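1er novembre 2021 – cahier d'atelier, montage de « Kang »

Repris la bobine 2 avec Yoon-hee Wi. Le film réunit trois acteurs de plus de 60 ans qui braquent un casino de province, et celui du milieu, Joon-young Oh, n'a toujours pas appris à finir une réplique avant de sortir du champ. Gardé la prise longue du bar. Soon-im So y est très bien, surtout quand elle écoute.

Son : souffle sur toute la scène du parking. Gun-woo Maeng propose de postsynchroniser. Woo-jin Na propose de mettre de la musique, comme d'habitude. Décision reportée, comme d'habitude aussi.
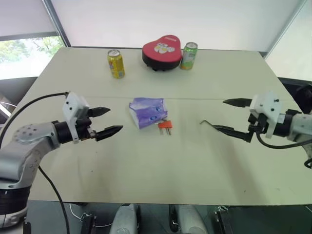 Les deux bras face à face, table claire.

Plan 453 : raccord de regard faux, la cravate change de nœud entre les deux axes. Yoon-hee jure que le public regardera les visages. J'ai regardé la cravate quatre fois de suite.

Projection test de juin relue ce soir. Environ 1 000 mots de commentaires, dont la moitié sur le chien, qui a huit secondes à l'écran. Musadeo, le distributeur, voudrait donc plus de chien. Il n'y a pas plus de chien.

À faire : exporter la bobine 2 pour Musadeo, rappeler Joon-young pour les répliques du bar (le matin, il est plus aimable), retrouver le disque étiqueté « divers ».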